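Sep 1, 2025

Quick one because I've got bread in and the timer's going in 11 minutes. It won't be quick. You know what I'm like.

So, the move. We have been in the new place at Killby long enough that I should have stopped calling it the new place. Boxes still in the hall. One of them says MISC KITCHEN / IMPORTANT and I haven't opened it once, so how important can it be.

What I wanted to write about was getting rid of stuff, as a few of you asked after the last post. Short version - I'm bad at it. Long version follows.

Before we left the old flat in Conent I did the thing where you're meant to hold every object and decide. Lasted one evening. Got through a drawer and a half. Ended up sat on the floor reading the instructions for a slow cooker we gave away years ago. After that it was just tape and swearing, and everything came with us. Everything. The removal people (Rotow, decent, would use again, bring your own blankets) charged us £1,493 in the end, with £158 of that being for going over the agreed load. So that's what it cost me not to sort out my cupboards. I could of bought a lot of new tea towels for that.

Anyway. Lesson one, sort before the van. Everyone says it and everyone's right.

Lesson two is the one I've been boring people with. Don't unpack a room at a time. I did the bedroom first, top to bottom, very pleased with myself, and then for nine days we had a lovely bedroom and ate toast off a box lid. What you want is the one thing you need from each room. Kettle. Loo roll. Pillows. A lamp, as the big light in our front room is horrible and makes everybody look ill. Then go round again.

Lesson three - the maybe box. Anything I can't decide about goes in there, lid on, date on the lid in marker. Ours says November. If I haven't gone looking by then it all goes to the charity shop, no peeking. There's a fondue set in it. There's a waffle thing. I already miss the waffle thing and I've used it twice in my life.

Kitchen is the worst room for this, by miles. Clothes I can do. Books, sort of. But kitchen bits are all so small and cheap that each one seems reasonable on it's own, and then you've got four peelers. My rule now is that the worktop gets the soap, the salt and whatever I'm using right this minute, and the spoons have to earn their place. One big ladle. One! I had three and couldn't tell you which was the good one.

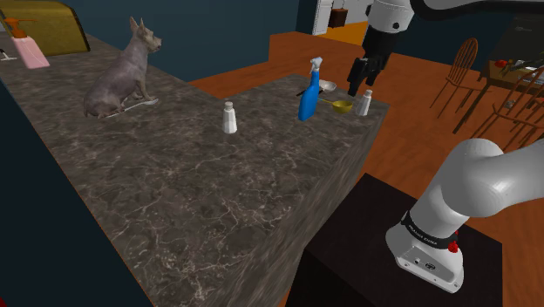 Soap and salt, both out on the worktop.

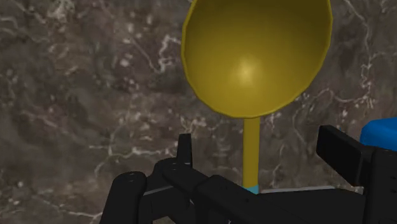

Where was I. Drawers. The drawers here are shallower than the old ones so half of what I kept doesn't fit anyway, which has made some of the decisions for me. The masher won't go in flat. The masher is living on top of the fridge for now and I'm not discussing it.

Somebody in the comments said to try Talpur, the swap group over the other side of town, where you take a bag along and people just help themselves. Went last week. Really nice, very good biscuits. Took two bags of stuff, came home with a bag and a half of other people's stuff including a jigsaw with no lid. So I'm not sure I've got the hang of it. Will go again but leave the car at home, then I can only bring back what I can carry on the bus.

Oh and for whoever asked about the hall cupboard, no, still haven't found the bottom of it. There were 100 coat hangers in there when we moved in. I know becuase I put them out free on the wall in bundles of ten and they went in an afternoon. Then I unpacked our coats and had to go and buy hangers.

Timer. Bread. Will do the shed next time if the padlock ever comes off.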